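Skikico Releases Simulator for Teaching Robots by Hand

Gronitz, 5 March 2023. Skikico today opened Eklund, a simulator where anyone can steer a robot and record the moves as a lesson. The first set holds 1,220 demonstrations, and we're thrilled to share every one!
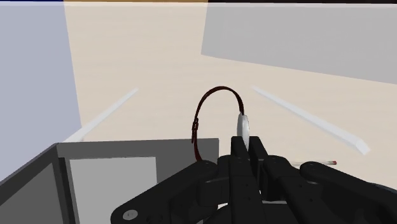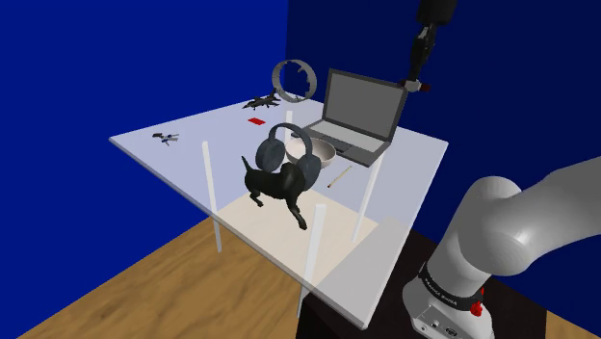 Rendered views from Eklund.
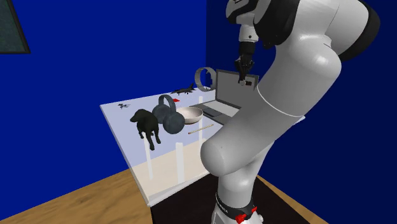 Do I need a real robot to record a demonstration?
A laptop and a hand controller are enough, and a practice lesson takes 5 minutes to set up.

"People pick this up so fast, and it's a joy to watch," said Signe Dalen, project lead. Seven partner labs start recording this month, with a second set planned for November.

Press contact: Vidar Tveit, Skikico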